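The estimator had been told to migrate the cost codes before the Skiro job closed out, and she did it at her kitchen table after everyone else had gone to bed.

Plundico, the old package, stored 400 codes in a flat list. The replacement, Fliketti, wanted them in a tree. Division, trade, activity. She exported the list to a spreadsheet, added a parent column and began filling it in from the top. Concrete was simple. So was masonry. Code 82 was labeled "Domínguez" and had no description.

It carried charges on every job in the database. The amounts were small and always the same: 200 dollars, posted on the last day of the month, no vendor, no purchase order. The approval field held the initials of a project manager who had retired before she was hired.

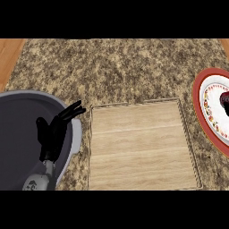
She ran a query for the earliest posting. It came back as a November entry on a parking structure, with a note in the memo field: "Hold open per owner." The note did not say which owner. The later entries had no memo at all.

Fliketti would not import a code without a parent. She tried General Conditions and the validation passed. She tried Contingency and it passed again. The software had no opinion.

She left the cell blank and saved the file. Then she opened Plundico, went to the code table and changed the status of 82 to inactive. The screen refreshed. A dialog reported that the record was locked by 2 users.

She was logged in once. She checked the session list, which showed her own name and, under it, a row with the station field empty. The idle time on the second row was zero.

She clicked Cancel – the only button offered – and went back to the spreadsheet. In the parent column, next to 82, someone had typed "Owner."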